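루레넥 셀(Luleneck cell)

루레넥 셀은 두 팔 로봇으로 통 사이에서 물건을 집고 옮기는 탁상형 작업 셀이다. 설계는 피르부(Pîrvu), 그리퍼와 배선 키트는 넬렐(Nellel) 공급. 초기형은 외팔이었고 지금은 쌍팔형만 남아 있음. 이 문서는 주로 설치와 정비를 다룬다.

구성

팔 두 개, 검은색 그리퍼 두 개, 플라스틱 통 세 개. 통 순서는 왼쪽부터 노랑, 빨강, 크림색으로 고정. 순서를 바꾸면 위치값을 전부 다시 잡아야 한다. 제어 프로그램은 플리르넬(Flirnel)이고 버전 9부터 양팔 동시 보정을 지원.

설치

작업대 수평 확인이 먼저. 통은 서로 붙여 놓는다, 틈이 벌어지면 가장자리 좌표가 밀린다. 뒤쪽은 무늬 없는 밝은 벽이 권장되며 약간의 낙서나 긁힌 자국 정도는 보정에 영향 없음. 그리퍼 높이는 통 테두리 위 65mm에서 시작해 조금씩 내린다. 처음부터 바닥까지 내리면 손가락 끝이 휘는 경우가 있음.

시험 물체는 크기와 표면이 다른 걸 섞어 쓴다. 검은 원통형, 뚜껑 달린 작은 통 등. 검은 무광 물체는 윤곽이 잘 안 잡혀서 보정용으로 오히려 쓸모가 있다.

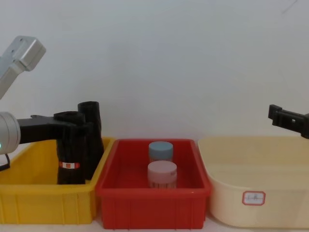

빨간 통의 시험용 용기는 뚜껑 색으로 구분.

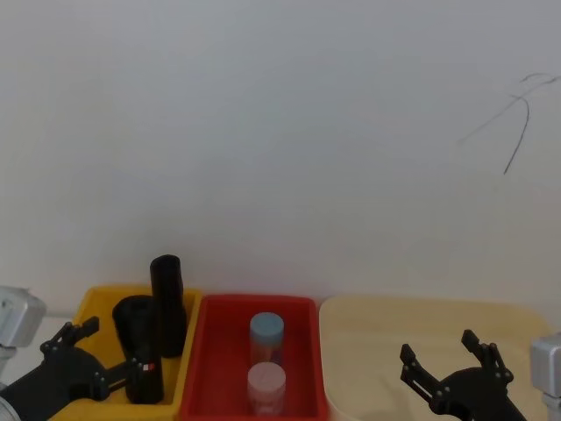
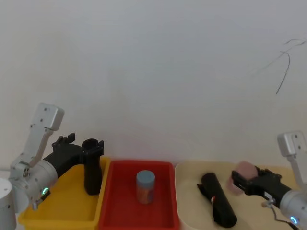
그리퍼 높이를 65mm보다 더 띄워서 시작하는 게 낫다는 의견도 있다. 넬렐 사용자 게시판의 한 글은 긴 물체를 세워서 잡을 때는 110mm가 안전하고, 65mm로 시작했다가 물체 윗부분을 쳐서 넘어뜨린 적이 여러번이라고 적었다. 같은 글에서 손가락 나사는 설명서 주기보다 훨씬 자주 봐야 한다고도 했는데, 피르부 쪽 문서에는 아직 반영 안 됨.

정비

집기 1000회마다 손가락 연결판 나사를 점검한다. 풀린 나사는 조이기 전에 한번 빼서 나사산부터 볼 것. 마모된 판은 좌우 한 쌍으로 교체. 한쪽만 갈면 중심이 틀어져 물체가 비스듬히 잡힌다.

케이블은 손목 부분에서 느슨하게 고리를 만들어 둔다. 너무 팽팽하면 팔을 돌릴때 커넥터가 빠지고 너무 길면 통 테두리에 걸림. 교체 후에는 양팔을 끝까지 돌려 보고 다시 확인.

통은 물걸레로 닦고 완전히 말린 뒤 제자리에. 라벨이 떨어진 물체는 새로 붙이기 전까지 목록에서 빼 둔다.

자주 나는 고장

한쪽 그리퍼가 끝까지 안 닫힘: 대개 연결판 사이에 이물질. 전원 끄고 분리해서 청소한다.
양팔 높이가 안 맞음: 플리르넬에서 영점 초기화, 그래도 안 되면 받침 볼트 확인.
물체를 놓는 위치가 점점 밀림: 통이 움직인 경우가 많음. 작업대에 테이프로 표시해 두면 금방 찾을수 있다.

같이 보기: 그리퍼, 영점 보정, 넬렐 배선 키트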